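22 Sep 2024

Today I had the whole day for the grippers, and I write it down before sleeping because tomorrow I will already mix up the numbers.

The plan was simple. Two pairs of fingers, the Stisent ones which we have used since winter, and the Horodura ones which arrived last week in a box with no manual. Same arm, same controller, same objects on the table. I wanted to change only the fingers and nothing else, and until lunch I kept to this.

Kanako Miyazaki had left me her notes on the Horodura pair. She writes very small. I understood that the finger is three millimetres thinner at the tip and that the closing speed must be set again after each power cycle, otherwise it goes back to the factory value. I lost the first part of the morning to exactly this, although I had read it. The fingers closed much too quickly and I believed the force setting was wrong. I changed the force, then I changed it back, then I read the note a second time.

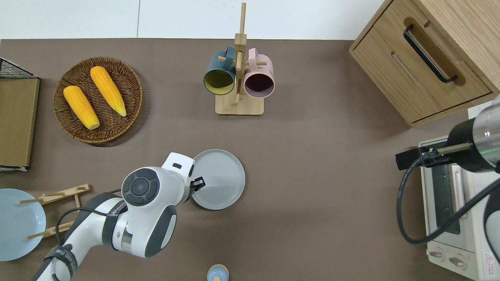
Thin objects are what I care about in this comparison. Every gripper I have tried can take a ball or a block, and the catalogue is always full of balls and blocks. What I want to know is how the finger meets an edge that is close to the table, where there is little room to go under. The grey plate is my favourite for this, lying flat, with the small black finger pressed on its rim. From such a position one learns more than from a full hour with the two ears of corn in the basket, which are kind to any gripper. I should write a proper procedure for the rim, with the approach angle given in degrees, and not only "a bit lower" as I have it now in my notebook.

In total I recorded 128 attempts with the rim. It was meant to be more, but I stopped when I noticed that I was choosing the easy angles without wanting to. Of these I must throw away 37, as the log has no force values for them. The controller was recording, only the force channel was switched off. It was my own mistake with the settings page, where the box for that channel is below the part of the screen one sees. I have made the window larger and taped a note to the monitor.

My first impression, before looking at the curves: the Horodura finger finds the rim more easily, and the Stisent finger is steadier once it has closed. I don't trust this impression very much. I have spent so many months with the Stisent pair that my hand on the controls knows it already, and with the new one I am careful like a guest.

After lunch I spent some time on the view from above. The question of the camera is older than the question of the fingers, and we argue about it every few weeks. The Golano camera gives a calmer picture and I like its colours, but its delay is longer, and when I steer by the screen I always arrive a little too far. With the old camera I don't overshoot, and in exchange I get tired eyes by three o'clock. For the mugs on their tree I prefer the Golano, without any doubt. One can see into them, the mustard colour inside the blue one and the dark purple inside the pink one, and it is easy to judge where the rim ends and the inside begins. For the plate I am not decided.

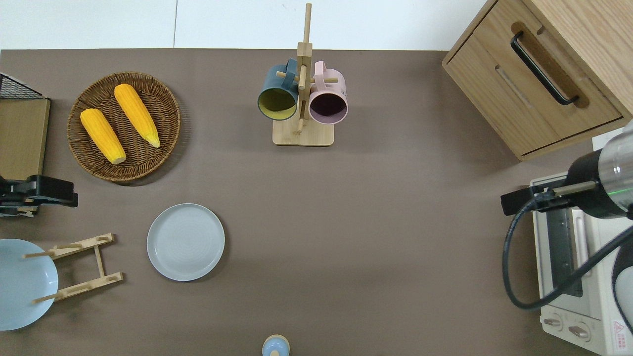

Ehsan Gilani thinks I am measuring the wrong thing. He said on the phone that the delay matters less than whether it stays the same, and that a person gets used to a slow camera in one afternoon but never to one which is slow only sometimes. He wants me to log the delay for the entire session before I say one more word against the Golano. Then he added that I should also repeat the fingers with the arm on the other side, as "you are always better from the left, look at your own files".

I looked at my own files. He is right about the left side, at least for the spring sessions – I have not checked the summer ones.

So for tomorrow: speed setting first, before coffee. Force channel on. Log the delay. Ask Butt for the price of a second pair, the last offer was 544 dollars and it is valid only until October. Return Kanako's notes, and make a copy before.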